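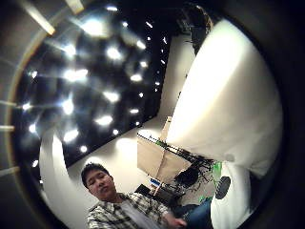
Figure 9. View from the camera on the hand-held gripper, tilted towards the ceiling lights. A man in a plaid shirt is at lower centre.

4.2 Effect of overhead lighting

Two hand-held grippers, the Pivora and the Rimer, were compared using the same wide-angle lens and fixed exposure. Of 732 recordings, 146 were set aside after tracking was lost for longer than one second. Most losses came when the tool was turned upward. Figure 9 shows the kind of view involved: several spotlights bloom into wide smears against the black ceiling, and a large, out-of-focus white form takes up most of the right half. Detail is best near the centre and falls off towards the dark rim. We followed the masking method of Baranauskienė, which ignores a fixed band at the rim, but it does not remove flare from bright lights.

Comments (2)

Galetti: Was exposure locked for the Rimer as well? Section 3 only mentions the Pivora.

reader_9: Would like to see the same test under a matte white ceiling with the lights dimmed.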